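Rechercher dans le site… OK

Pourquoi les pulls boulochent-ils (et comment les plier quand même) ?

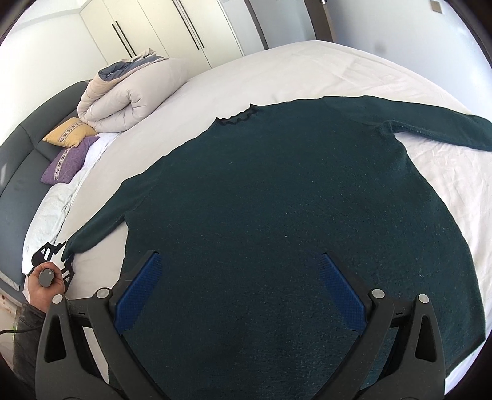

Brândușa Chiriac

Un pull en laine posé bien à plat sur un lit, les manches écartées, a l'air très sage. Le vert bouteille, surtout, a un défaut : il garde tout ce qui se pose dessus. Regarde les petits points clairs sur le tricot. Ce sont des peluches, et elles adorent les couleurs foncées, où on les voit de loin.

D'où vient ce duvet ? La laine est faite de poils de mouton, très fins, tordus ensemble pour former un fil. Au microscope, chaque poil est couvert d'écailles, comme une pomme de pin en beaucoup plus chic. Quand tu frottes ton coude sur la table (pendant les devoirs, par exemple, ou à la place des devoirs), des poils s'échappent du fil. Ils s'emmêlent et forment une boulette : la bouloche. Le mouton, lui, n'a pas ce genre de souci.

Passons au pliage. Étale le pull sur une surface plate et lisse-le avec la main. Rabats une manche vers le milieu, puis l'autre. Remonte le bas jusqu'au col. Voilà un rectangle — enfin, presque.

Et le cintre ? Mauvaise idée pour un gros pull. La laine est lourde, elle tire vers le bas, et au printemps tu retrouves deux bosses aux épaules, comme si un petit chameau avait emprunté tes affaires depuis septembre.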